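Home About Galleries Programs Visit Contact

Litport Community Workshop: The Sorting Room in Pictures

October 29, 2017
By the Office of Programs, Litport

The Sorting Room at Litport receives donated tools and stationery from households and small businesses in the Dirkham district. Items are checked, cleaned where necessary, and placed in trays before being assigned to one of the lending shelves. The room opened in February with 2 work tables and a single run of shelving. It has since handled 3000 items, of which 2000 have gone out on loan at least once.

This gallery concerns the everyday work of the room, and in particular the handling of small articles, which make up the greater part of what is received. Larger equipment is stored at the Dobson Street annex and is described on a separate page.

Donations arrive mixed. A single carton may hold hand tools, writing materials, and household hardware, and the first task is to separate them. Tools are placed in trays. Pencils, pens, and erasers remain on the table until their boxes and cases have been checked, and are then sent to the stationery shelf.

Trays are preferred to drawers for the first sort, as the contents can be seen at once and the whole tray can be carried to the shelf. Each shelf bay holds 56 trays when full. Labels follow the Pladum list – a plain numbering system adopted by the workshop when the room was opened – and are attached only after the contents have been confirmed.

Pencils in their original box are kept in that box, so that the grade remains easy to read. Pencil cases are lent as complete sets and are returned to the same shelf position.
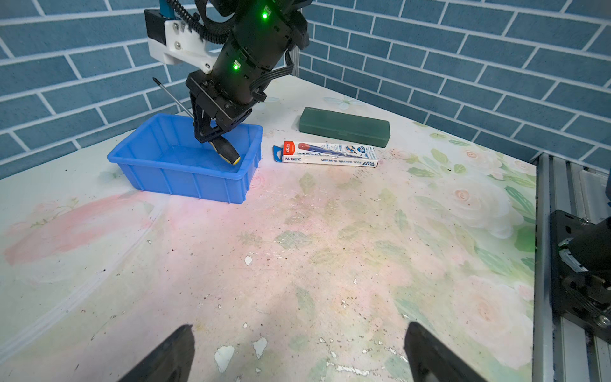 May donors bring tools and stationery in the same carton?

Mixed cartons are accepted at the Litport desk during regular opening hours. Donors are asked to wrap blades and other sharp edges, and to leave pencils in their box or case where one is available.

A screwdriver at the tray, with an M&G box marked HB and a dark green pencil case on the flowered tabletop.

Further galleries from the Dobson Street annex will be added to this section as they are completed.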